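List archive | Threads | Next | Search

Subject: Re: folding socks without stretching the cuffs
From: Alun Mostyn
Date: 22 August 2023

On the drawer question from last month:

> I have been balling my socks since I was a kid, one cuff turned
> over the pair, and the cuffs go slack long before the heels wear
> through. My sister folds hers flat and says they last twice as
> long. Is there anything to it? Also, does flat folding take up
> more space? I have one shallow drawer and too many wool socks.

I switched to flat folding two years ago and would not go back. I can't say they last twice as long. What I can say is that the balled ones had one cuff pulled wide for weeks at a time, and the ribbing on that one always went first. The flat ones have worn evenly so far.

How I do it: lay one sock on the table with the heel to the side, put the other on top, and smooth them toward the toe. Fold the toe end up to just short of the cuff. Fold once more if they are knee socks. Ankle socks only need the one fold. Don't press them hard. A thick knit springs back a little and that is fine.

As for space, my drawer is 390 mm wide and 134 mm deep inside. Folded socks stand on edge in rows, with the fold up. I fit more in than I did with balls, and I can see the colors without digging.

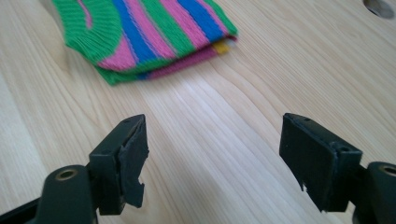

Filed under: Laundry and Mending > Socks and Hosiery

The green, blue and pink stripes are the kind I would start with if you are new to this. Loud stripes are easy to match up, and on a plain gray sock I have to hunt for the heel.

Two other things. I tried the Rekby drawer dividers that came up here in the spring. They are all right for cotton but the slots are too narrow for a folded wool pair. I took out every second divider and that fixed it. The Troko box is wider and has no slots - I use it for the winter socks, which go under the bed until September or so.

For cuffs that are already slack, I run a line of thin elastic thread through the inside of the rib, four rounds, not pulled tight. Tivon sells it on a small spool. I have mended about 145 socks off two spools, most of them not mine. Use a blunt needle or you will split the yarn.

If anyone has a good way to fold toe socks I would like to hear it. Mine are in a heap at the back.

Alun

3 replies | 12 views | Share this message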